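Speaker notes - "House rules for hand-held gripper work"
Internal practice day, October, afternoon session
Speaker: Katia Dal Bello

Slide 1. Title

Wait until the door is closed. Say good afternoon, say my name, say that I work on the Flisance programme at Petridis and that I am responsible for the rules of the recording stations. Thank Malsha Saha, who wrote the first version of these rules and who will take the hard questions at the end.

Say: I will speak for 26 minutes. Please stop me if I go too fast.

Slide 2. Why we have written rules

Two years ago we had no written rules, only habits. Each operator had good habits, but they were different habits. When we put the recordings together, the same task looked like six different tasks. The learning software does not know which difference is important and which is only the taste of one person. It copies all of it.

Malsha went through 2164 recordings from the Porkuris set and sorted the ones we had to reject. Very few were rejected for bad handling. Most had a problem that was already there before the operator started: the wrong starting position, a cable in the way, an object left from the task before.

Pause here. Let them read the list on the slide.

Slide 3. What the rules cover

There are 6 rules. They cover the table, the floor, the cables, the start, the finish and the written note. They do not cover how fast you must work. We tried a speed rule and we removed it, people began to hurry with the soft objects.

Slide 4. The station 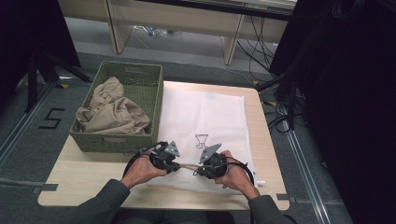 The first rule is that everything has one place before the hands begin. For textile tasks we use one container and one working area, and both must be fully on the table. Look at the basket on the left, with the tan cloth in it, and the white mesh bag spread flat on the right side. Some folds of the cloth go over the rim of the basket. By our rule this is permitted, the cloth may be piled as it falls, but the basket must stand flat and the bag must be open to its full size. Small wrinkles in the bag are also permitted. Do not iron anything, please. (They usually laugh here. If not, continue.)

The station number is on the floor, in tape, large enough to read from a standing position. In this case it is 5. The number goes in your written note, always, also when you have stayed at the same station the whole day.

Slide 5. Cables

This is the rule with the most discussion, so take time.

Each hand device has its own cable, and each cable must leave to its own side: left device to the left, right device to the right. No cable may cross the working area when you start. If it crosses during the task, you finish the movement, you put the object down, and you stop. You do not pull the cable with your foot. I have seen this, and I have done it.

On the floor, a cable which lies where somebody walks must be taped or moved. The person who sees it first does it, even if it is not their station.

Slide 6. Start and finish

Start: both grippers held still over the table, open, for a slow count of three. Then begin.

Finish: both grippers open again, nothing between the fingers, still for the same count. A recording without a clean finish is marked "partial". Partial is not a punishment. We keep these recordings in a separate folder and some colleagues find them useful.

Slide 7. The written note

Four fields: station, task, operator, anything strange. The last field is the one people leave empty. Please write in it. "Cloth stuck to left finger" is a very good note. "OK" is not a note.

At Sanditora they asked for notes on 100 recordings before they accepted the rest, and we needed two evenings to write them from memory. I do not want to repeat this.

Slide 8. Changing a rule

Any operator can ask for a change. Write it on one page: the rule, the problem, what you would do instead. Malsha reads it and answers in writing. Until the answer comes, the old rule is valid - also if you are sure that you are right.

Slide 9. Questions

If the question is about gloves, say that it is still open. If it is about long sleeves, the answer is yes, they are allowed, but they must not cover the gripper handle.

Leave the slide with the 6 rules on the screen. Printed copies are on the chair next to the door.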